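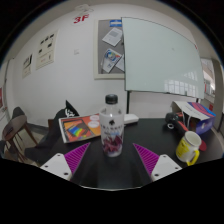 The shared lounge on the second floor of Van Acker House reopened to residents and staff in July, following the replacement of its flooring and most of its furniture. The room is intended for general use throughout the day, and its tables have been kept small so that several groups may sit there at once without disturbing one another. The dark round table will be familiar to anyone who has used the lounge in recent weeks. It has room for a mug with a yellow handle, a bottle and a booklet, and still leaves space for work that needs both hands. The larger tables from the former dining room remain available for meetings in the west study.

Round table, second-floor lounge, Van Acker House. On the tabletop, a clear bottle with a black cap and a booklet with a rainbow-striped cover.

About the room

The lounge measures 832 square feet and seats 19 people. It was formerly divided by a partition wall, which was removed during the first phase of the work. Natural light now reaches the full depth of the room, and the reading chairs have been moved away from the radiators accordingly. The furniture plan was prepared by Jamshid Rostami of the Wollero design office, who also selected the table finishes. Dark tops were preferred for the smaller tables — the pale tops used in the former lounge had marked badly and could not be restored.

Round tables were chosen over square ones after a trial in the ground-floor reading room. Residents taking part in the trial found them easier to walk past and easier to share with someone they did not know. The same model has since been ordered for Flirkasitz, our sister residence, where the lounge is to be refurnished next year.

Use of the tables

The tables may be used for reading, refreshments, correspondence and light handiwork. Small hand tools are permitted, provided that they are switched off when unattended and that nothing is cut or drilled directly on the tabletop. Boards for this purpose are kept in the Drodel cabinet beside the door and should be returned to the lower shelf. Paints, solvents and adhesives may be used only in the workroom.

Mugs belong to the house kitchen unless marked with a resident's name. They are collected each evening and returned to the kitchen shelves by morning. Open packaging, booklets and other personal belongings may remain on a table during the day but should be taken away at night. Items left behind are held at the front desk for 14 days.

Tables may not be reserved. Residents who require a larger surface, or a quiet place for a longer project, are invited to apply for the west study — application forms are available at the front desk.

Questions concerning the lounge and its furniture may be addressed to Nataša Georgiev in the house office.

Page last revised September 30, 2019

This website uses cookies to improve your visit. By continuing to browse, you accept our use of cookies. Accept | Learn more

Contact | © 2019 Van Acker House. All rights reserved. | Back to top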